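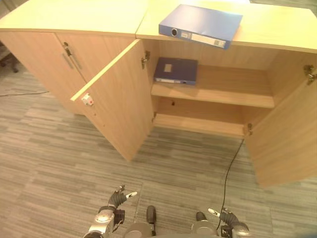
Rultamitz Two-Arm Mobile Unit for Office and Records Work

Equipment page, Flilwood Workplace Equipment
Category: Mobile manipulation, indoor
Availability: Purchase or lease
Order code: RM 823

The Rultamitz is a wheeled robot with two arms and two-finger grippers, supplied by Flilwood to organizations that keep paper records, supplies and small equipment in ordinary office furniture. It is intended for opening and closing cabinet doors, moving binders and box files between a shelf and a work surface, and returning items to a set place at the end of the day. It works at the height of standard low cabinets and desks. It is not rated for use on stairs, outdoors or in areas open to the public without staff present.

This page sets out what is included in the price, what the buyer is expected to provide, and the points that most often affect a budget. Departments preparing a capital request may copy any part of it into their own paperwork.

What is supplied

Each order includes the mobile base, both arms, one pair of grippers fitted at the works, a charging dock, a tablet for supervisors, and a hard-wired emergency stop for wall mounting. A second, wireless stop is included with purchased units and may be added to leased units at extra cost. The first set of replacement finger tips is packed with the dock.

Gripper options

Standard fingers are suitable for bar handles, door edges and rigid items with a clear grasping point. Where the main work is with lever-arch binders and box files, buyers should specify the Shibata slim finger set on the order form. The slim set is made to enter the finger hole in the spine of a binder and draw it forward from a row. It can be fitted later, although both grippers must then be recalibrated by a Flilwood technician and the visit is chargeable.

Finger tips are a consumable. Units that handle cardboard all day wear through them faster than units that mostly open doors. The annual supplies line should allow for 2 changes of tips on each gripper for a single-shift site, with more where the unit is used in the evening as well.

Load

The rated load is stated per arm with the arm partly extended. It falls as the arm reaches farther from the base, and a full lever-arch binder held at full reach is outside the rating. For deep shelves, the unit should be able to drive close enough to the cabinet to keep its elbows bent. The reach and load table is in the technical sheet, which Flilwood sends with every quotation.

Preparing the room

Room preparation is the cost most often left out of a first budget. In many offices it is modest, but it should be surveyed before an order is signed.

Floor. Low-pile carpet, carpet tile, vinyl and sealed concrete are all acceptable. Deep-pile carpet and loose rugs are not. Strongly striped or patterned carpet is acceptable, and the survey will note it so that the floor sensing can be set up for it on the first day.

Cables. Power and data leads lying across the floor should be rerouted, or run under a low-profile cover, wherever the unit will drive. This applies to thin leads as well as heavy ones. Leads that come out from under a cabinet need particular care, as the unit parks close to the cabinet front and its grippers may work near floor level. Any electrical work should be quoted by the buyer's own contractor. Flilwood does not carry it out.

Furniture. Hinged doors need a clear swing. Where two cabinets stand side by side, both doors of the one in use should be able to open fully without meeting a chair, a wastebasket or the neighboring unit's handle. Vertical bar handles give the most dependable grasp. Recessed pulls and small round knobs are possible after trial. Magnetic catches and light push latches are suitable. Lever locks and turn-key locks are not operated by the unit, and a member of staff must unlock such cabinets at the start of a shift.

Chairs. Rolling chairs are the most common obstacle reported at survey. Sites should decide where chairs are kept while the unit is at work and mark those places on the room plan.

Labels. The unit reads printed spine labels in plain type. Faded or handwritten labels will slow the work and raise the number of items set aside for staff. Relabeling a large collection can take longer than installing the equipment, and its labor should be shown as a separate line in the request.

Teaching the unit a task

The Rultamitz is delivered with a set of general skills that must be adapted to each site. A Flilwood operator first guides the arms through the task by hand control while the cameras and joint sensors record the motion. These recordings are used to prepare the unit for the cabinets, handles and files it will meet in that room. Buyers should plan for more than 60 recorded runs for each distinct task. Opening a pair of doors counts as one task, and moving a binder from the top of a cabinet to the shelf inside it counts as another.

Recording takes place in the buyer's own room wherever possible. The furniture must remain where it will be used and the files should be those in daily service, with confidential contents removed beforehand. If the room cannot be released during working hours, recording may be done at the Flilwood center in Kuretstead, using matching furniture shipped in by the buyer. Shipping both ways is at the buyer's cost.

Recordings made on the buyer's premises may include documents, screens or people. The purchase agreement states who holds them, where they are stored and when they are erased. The information security office should review that section before the agreement goes to signature.

Purchase and lease

Purchase suits sites with a settled room plan and a steady volume of filing. The lease is intended for those still testing whether the work justifies the equipment. The shortest lease is one year, and part of what has been paid may be set against the purchase price if the buyer converts before the final quarter. Leased units are returned with all site recordings erased.

The warranty on purchased units runs for 5 years on the base and arm joints. Batteries, finger tips and the supervisor tablet are covered for the first year only. Damage from spilled liquids, or from lifting outside the rated load, is excluded.

Items to include in a budget request

Unit price or annual lease charge
Gripper option, if other than standard
Site survey
Cable rerouting and any electrical work
Relabeling labor
Recording days, charged by the day
Staff time during recording and training
Finger tips and other supplies, per year
Service plan after the first year
Network and security review

Requests that show only the unit price are frequently sent back by finance offices for revision. The survey fee is credited in full against an order placed within the same budget year.

Lead time

Units with standard grippers are built to order, and the current lead time is given on the quotation. The Shibata set is made in batches and may add to it. Organizations that must spend within the calendar year should request a survey by early fall. Surveys booked in December are normally carried out after the new year.

Staffing

The unit should be treated as supervised equipment. One trained person must be in the same room or within sight of it whenever the arms are powered. That person may carry on with other desk work. Training takes one day on site and covers starting and stopping, clearing a dropped file, moving the unit by hand with the brakes released, and changing finger tips. At least two staff members should be trained so that leave can be covered.

Requesting a quotation

Quotation requests should state order code RM 823 and include a room plan showing door swings and outlet positions, the make and size of each cabinet, the kinds of files to be handled, and the hours during which the unit would run. Photographs of handles, hinges and locks are helpful. Requests received without a room plan will be answered with a survey booking form.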